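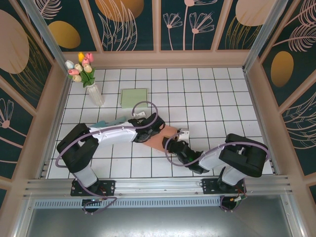

L'entretien de la cellule à deux bras

Bienvenue dans ce petit coin de la galerie, que nous avions promis depuis un bon moment à tous ceux qui nous écrivent pour savoir comment on s'occupe d'une cellule comme la nôtre au quotidien. Chez nous, on l'appelle Droneo (le nom vient d'un vieux classeur et il est resté), et elle passe ses journées à manipuler du carton dans l'atelier de Skuvden. C'est une machine attachante, un peu capricieuse en octobre quand le chauffage de l'atelier redémarre, et qui demande surtout qu'on la regarde souvent !

Les deux bras sont montés côte à côte sur un même rail en aluminium, chacun sur sa platine noire. C'est très commode pour le réglage, à condition de ne jamais desserrer les 2 platines en même temps : on en garde toujours une comme référence, on reprend l'autre, et on vérifie l'écart à la cale avant de bloquer. La première fois, nous avions voulu aller vite et il a fallu tout recommencer après le déjeuner.

Les câbles violets, eux, font une grande boucle par-dessus le coude. On nous demande souvent pourquoi nous ne les plaquons pas le long du bras, ce serait tellement plus propre ! Nous avons essayé, bien sûr, avec de jolis colliers bien serrés, et la gaine marquait au pli. Alors on leur laisse du mou, on passe la main dessus chaque matin avant la mise sous tension, et on note dans le cahier Metix le moindre endroit qui paraît plus raide que la veille.

Pour les connecteurs, sous la platine de droite, il reste du rangement à faire, nous le savons bien. Une goulotte est prévue au prochain arrêt. En attendant, chaque fiche est étiquetée côté armoire, et on ne débranche qu'après coupure complète, en attendant 3 minutes pour que tout soit bien déchargé.
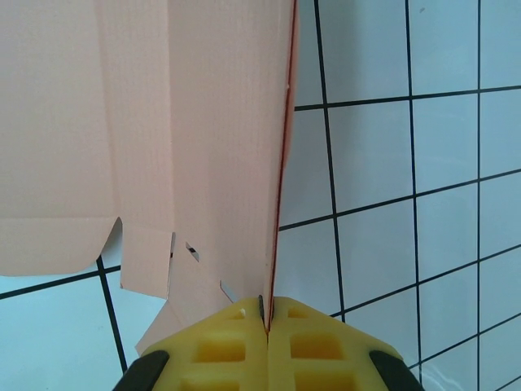 Les doigts jaunes sont la partie que nous surveillons le plus. Leurs petites alvéoles retiennent la poussière de carton, et un pinceau souple en vient très bien à bout (pas de soufflette, on ne ferait qu'envoyer tout cela vers les articulations). Nous changeons la paire tous les 3 000 cycles, même quand elle a encore bonne mine. Les tampons noirs, en bas de chaque côté, ont droit à un simple chiffon.

Le réglage du serrage se fait sur une découpe à plat, rainée, prise par le bord. Trop fort, la cannelure s'écrase ; pas assez, la feuille pivote dès que le bras accélère. Nous sommes à 22 sur l'échelle du logiciel Brennan, et cette valeur ne vaut que pour notre carton, alors ne la recopiez pas les yeux fermés chez vous ! Quand un nouveau lot arrive, on reprend le réglage depuis le bas, par petits pas, en regardant le bord de la feuille à chaque essai.

La prochaine série sera consacrée au remplacement d'un coude, dès que nous aurons reçu les joints.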